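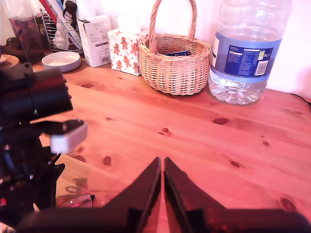
Re: [dallwood] Sealing knots in a pine top

Date: 2019-08-15
To: dallwood list
List: Dallwood furniture and finishing

Answering the message below in pieces. I have finished a fair number of pine tops over the years, nearly all of them kitchen and work tables, and most of what I know comes from doing them wrong the first time. Others on the list will have their own way of doing it.

> I picked up a pine table at a house sale in Meltatcombe for 69 dollars.
> The top is solid boards with a good many knots. Somebody put a clear
> finish on it that has gone patchy, and a couple of the knots feel sticky
> when the room gets warm. I would like to strip it and start over.

First find out what is on it. Rub a little denatured alcohol on a hidden spot, such as the underside of the overhang. If the finish goes soft and gummy within a minute or two, it is shellac. If alcohol does nothing, try lacquer thinner on a different spot. Lacquer will soften, and varnish and polyurethane mostly won't, though water-based finishes can get tacky with either one. Do it with the window open.

A shellac top can be taken off with alcohol and coarse pads, no stripper needed. For anything else I use a paste stripper, a plastic scraper with the corners rounded off, and a lot of patience. Metal scrapers dig into pine. The soft part of the grain dents if you look at it wrong and you will be sanding for hours to get a gouge out.

Leave the stripper on for as long as the can says. I used to scrape after five minutes and then complain that the product was no good. Lay plastic wrap over it if the day is dry, to keep it from skinning over.

> The stickiness is only on the bigger knots. Is that the old finish
> breaking down or is it the wood? I scraped a little off with a fingernail
> and it was amber colored and smelled like turpentine.

That is pitch. The smell gives it away. Pitch sets hard when the lumber is dried hot enough in the kiln, and if it wasn't, the pitch can keep moving for years any time the wood warms up. A table in front of a south window or next to a stove will do it every summer. You can't get all of it out, but you can get the surface clean enough that a sealer will hold.

Once the old finish is off, warm each sticky knot with a hair dryer until it weeps, wipe with a rag wet with mineral spirits, and let it cool. Do it again the next day, and keep on until the rag comes away clean. I had one board that took most of a week. A heat gun is faster, but it is easy to scorch the ring around the knot and a scorch goes deep.

Spread the used rags out flat outdoors until they are dry. Don't pile them up in a can in the garage.

Then seal. Two thin coats of dewaxed shellac over the knot and a little past it, with a light sanding between. It has to be dewaxed if you plan on polyurethane over the top, and the label will say so. The regular amber kind has wax in it and poly may not stick. I mix mine from flakes, but the cans are fine for a small job. If the can has been open for a year, put a drop on glass first and see that it dries hard overnight.

Spot-sealing the knots alone can leave a faint halo under a clear finish. On a top that people will be looking at, I seal the spots and then give the whole top one thin coat to even it out.

> Some of the knots have a crack running through them and one of them is
> loose. It turns a little when I push on it. Should I take it out?

Leave it in if it will stay in. Clean the gap with a dental pick or a bent paper clip, put tape across the underside, and run thin epoxy into the gap until it stops sinking. It will take more than you expect. Come back in an hour and top it off. When it is fully cured, take it down flush with a sharp card scraper, then sand.

Clear epoxy over a dark knot looks dark, and you will hardly see it. People mix in black pigment or coffee grounds, and that works too. I would stay away from wood filler here. It dries a flat tan and never takes finish the same as what's around it.

Small cracks that don't move can be left alone. They fill with finish after a few coats, or they don't, and on a pine table I don't mind either way.

> The color is my other problem. It has gone quite orange. My sister has the
> same kind of table and hers is almost white. How far down do I have to
> sand to get back to pale wood?

Less than you would think. Some of that orange is the old finish, if it was oil-based, and it leaves with the stripper. The rest is the wood itself darkening in the light, and that is only a thin layer on the surface. Start at 100 grit, go on to 120 and stop at 150. If you go finer than that the knots get polished and the finish sits on them differently from the boards.

Use a random orbit sander and keep it moving. The soft grain wears away faster than the hard grain, and if you stay in one spot you get a washboard that shows up as soon as light comes in low across the top. For the last pass I sand by hand with a flat block, with the grain.

It won't stay pale on its own. Pine goes yellow and then orange under any clear finish. A water-based finish adds the least color to start with. There are ones sold with a UV blocker, and I would say they slow it down. A white pickling stain wiped on and wiped off before the clear coat will hold off the orange look for longer, and your sister's table may have had that done. Run your thumb over the grain on hers and look for white in the pores and in the cracks around the knots.

Try it on the underside first. Pine blotches with stain, and the shellac wash coat helps with that as well.

> I was looking at Dristeck for the top coat and Pal for wax after. Has
> anybody on the list used those together? The table will be used for
> eating and for homework, and the occasional craft project.

I have used Dristeck satin on two tops and a set of shelves. It brushes out well and you can recoat in a couple of hours in August weather, longer if it is humid. Three coats on the top is enough, and one on the underside so the boards take up moisture evenly. It went milky on me once when I shook the can. Stir it slowly.

Pal I have used on drawers and on chair arms. It is a soft paste wax and it buffs up nicely – I have no complaint about it. On a table that gets wiped down every day I would skip it. Wax over a hard finish does very little for protection, glasses leave rings in it, and if you ever want to add another coat you have to get every trace off first.

For homework and crafts, put a mat down. Pine under three coats is still pine, and a ballpoint pen will print straight through one sheet of paper.

> Last thing. Is there anything in the archive on this? I searched for knots
> and mostly got rope.

Look at message 1,533 for the pitch business and 1,599 for a long back and forth on keeping pine light. The second one wanders off into floors for a while but comes back. Searching "bleed" or "resin" does better than "knots".
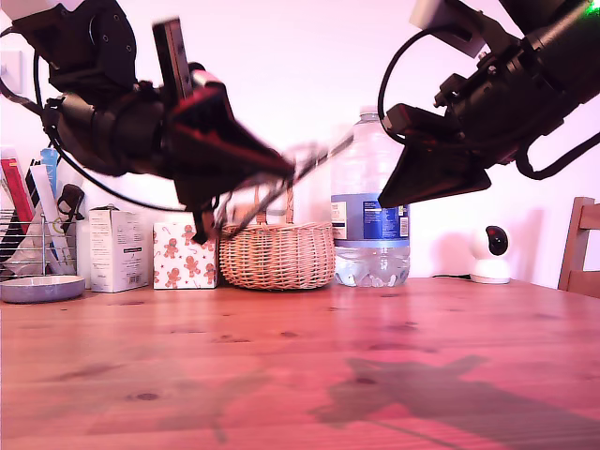 How long should the table sit before it goes back into use?

Give it 7 days from the last coat before anything heavy or hot goes on it. You can carry it indoors and set light things on it after one day. Keep tablecloths, rubber feet and plastic mats off for a full month, as they can leave a print in a finish that feels dry but hasn't finished curing.

One more note on the weather. If you are doing this now, seal the knots in the evening or in the shade. Shellac put on a warm knot in the sun can lift while it dries, with the pitch pushing up under it, and then you are back to the hair dryer.

Check the boards for flat before you start, too. Lay a straightedge across in a few places. If the top has cupped, loosen the screws underneath and leave it in the room for a couple of weeks. The holes should be slotted, or at least oversized, so the top can move. On a lot of store-bought pine tables they aren't, and that may be why the knot cracked in the first place.

Post again when you know what the old finish is. If it is neither shellac nor lacquer, tell us what the alcohol and the thinner did and how long you left them on.

--
dallwood mailing list
To leave the list, send a message with the word unsubscribe in the subject line.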